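Clémence Fleury has been packing bathroom orders for Wodetti for 30 years, first in the old Eltden shop and now in Tultembridge, and she still likes to talk about bins. "People think any box will do," she told me over a very generous pot of coffee, "but you want one you can see into without bending down."

Her own favorites are bright and open-topped, and she keeps the bottles out beside them until the order slip has been read twice - a habit she picked up in her first July there, and one she has passed on to everybody since.

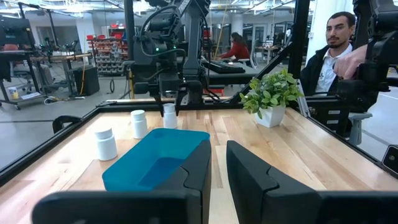 A plant on the table

She is just as firm about greenery. "A little something leafy in a white pot, always," she said, laughing. "You look up from your bottles and you feel better!"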